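**Oltside Lettings Support: interim report to the Jurnance Fund**
Mon 22 June
Prepared by Yamuna Nambiar

## Spend and delivery

Of the 4,000 pounds awarded for the advice strand, 792 remains unspent. It is committed to printing the tenants' handbook. The strand has handled 57 enquiries since December, mostly on deposits and notice periods. Kim ward produced the most; Sorkier ward is still under-represented and the evening session there has been moved to the library.

## Handbook

Text for chapters 1 to 4 is final. Chapter 5 (inventories and check-out) is with the legal reader.

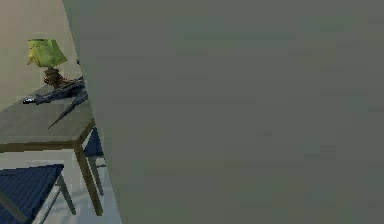
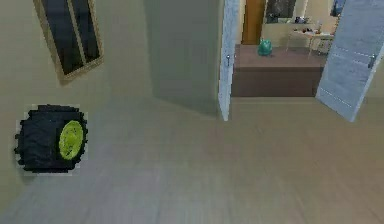
The chapter sets out what a landlord must record at the start of a tenancy and the time limit for disputing it. The legal reader has asked for a clearer definition of fair wear and tear. A revised paragraph will go back to her this week.

## Risks

Print costs have risen by nearly a tenth since the quote. We propose to drop the gloss cover and keep the page count.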